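Arm lets go of the object partway through a move in simulation

Réka Hegedűs
Hi all! My kitchen sim drops whatever the gripper holds at step 42, every run. Grip force is 60. What am I missing?

Bernardo Cardoso
Try reinstalling?

Idalina Frade
Oh, I lost a whole December to this one, so you have my sympathy – check your contact friction first. 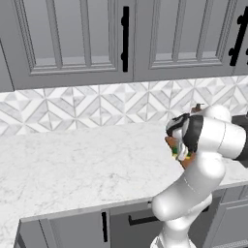 Friction on the finger pads was my trouble, and raising it fixed most runs. I'd also pause while the brown thing is still held up over the marble and log the contacts for 3 steps. If one finger reports none, your grasp is off center.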